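29th July – bench notes, old tower

Spent the morning with the open tower, trying to get the drive situation sorted before anyone asks me about it again. This is the machine we brought over from Foltwood, the one labeled Nondent in the inventory (no idea why, it came with that name). Side off, drives in their caddies, me with a mug of coffee going cold.

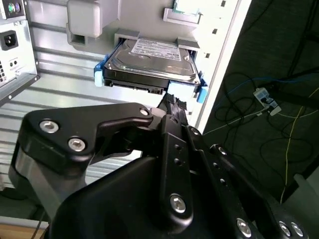
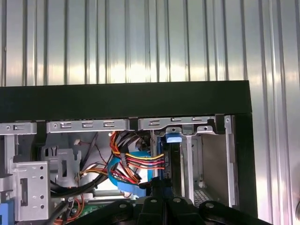 Page last changed: 29 revisions kept, newest on top

Okay, so the caddies. I like them! Blue plastic, the drive just sits in there, and there's no hunting for those tiny screws that roll under the bench. The thing I keep forgetting is to push the drive all the way home before trusting the latch – I've booted this box with a drive half in and wasted most of an afternoon blaming the cable.

Speaking of cables, the power bundle and the flat blue data cable are wrapped up in each other and I want them separated. Plan is to unplug the power connector first, lift the bundle clear, then let the data cable lie flat along the bottom. The flat ones don't like a sharp crease, so no zip ties on that one please, just a loose Velcro strap. There are 24 straps left in the drawer, help yourselves.

Copying off the old drive is going slowly. It got through the Deltville folders fine, then sat there thinking for some 100 files' worth of scanned manuals, and then picked up again. I've left it alone. If it stalls more than six times I'll pull it and try the other port.

Still to do: write the contents on the caddy in pencil (marker never comes off, see May), find the missing side panel screws, check whether the spare caddy fits the lower bay. I tried it dry against the opening and it looked a hair too wide – could just be the tab sticking out.

Copy was at folder seven when I went to lunch.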